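Muninell Community Meals Project
Interim progress report to the Urrutia Fund
Thursday, June 3, 2021

1. Purpose of this report

The Muninell project provides a weekday lunch and a course in basic table service and home cooking to adults living in Prunadley and Anach. This report covers the first half of the grant period and is submitted under the terms of the award.

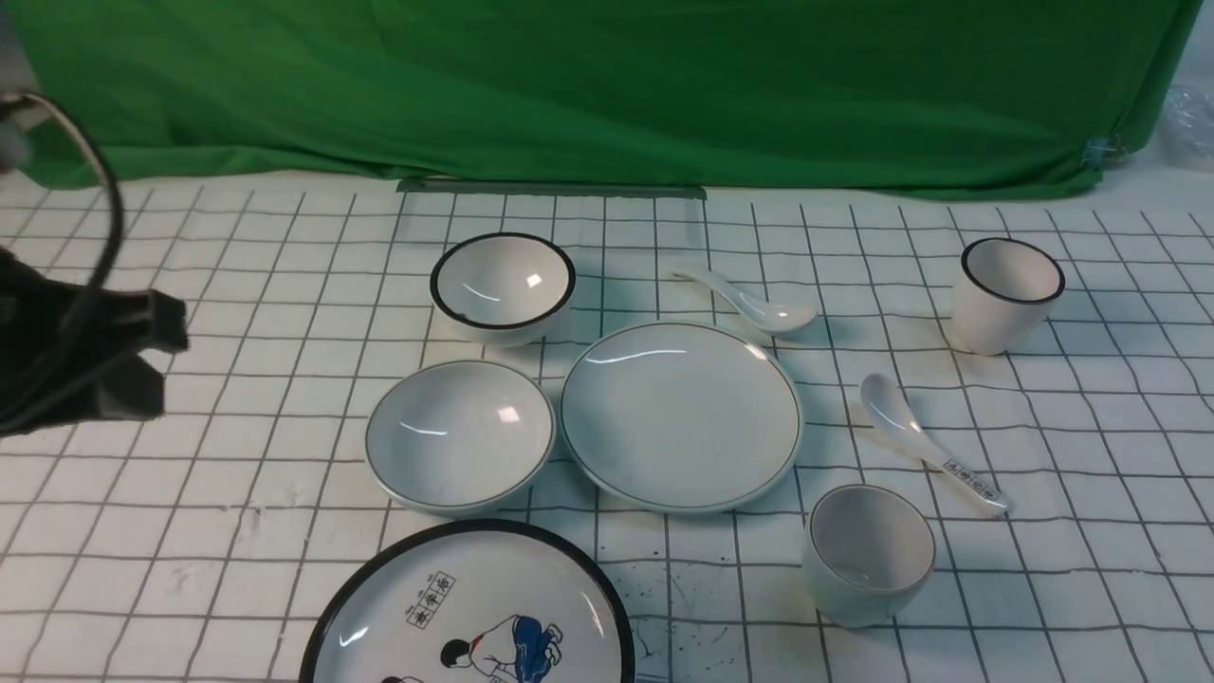
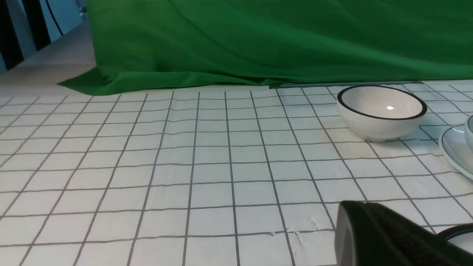 Tableware on the gridded surface, with the green cloth hung behind.

2. Meals served

In the period under review the project served 1,196 lunches at Prunadley and 913 at Anach. Demand at Prunadley was steady from the first week. At Anach numbers were low to begin with and rose once the bus timetable was changed, as the earlier service reached the village after lunch had finished. We have agreed with the bus operator that we will be told in advance of any further change.

Soup and a baked dish remain the most requested meals. A second vegetarian choice was added at both sites following comments from diners and will be kept.

3. Training

Two courses have been completed and a third is under way. Each runs for one morning a week and covers food hygiene, planning a week's shopping, simple cooking and laying and serving a table. Attendance on the first course fell away towards the end — mainly among those with young children — and the start time was moved to after the school run. Attendance on the second course was better throughout.

4. Premises and equipment

The kitchen at Prunadley passed its inspection with two minor points, both concerning labels on stored food. These have been dealt with. The oven at Anach is old and slow to heat, and staff there now begin cooking earlier in the morning. A repair has been priced and can be met from the existing equipment budget.

5. Spending

Spending on food is slightly above plan and spending on travel is below it. We ask the Fund's permission to move the unspent travel money to the food budget. No change to the total award is requested.

6. Next period

A further course will open at Anach in October, subject to the oven repair being finished. The rent agreement at Prunadley is due for renewal and talks with the landlord have begun. Detailed accounts will be sent under separate cover.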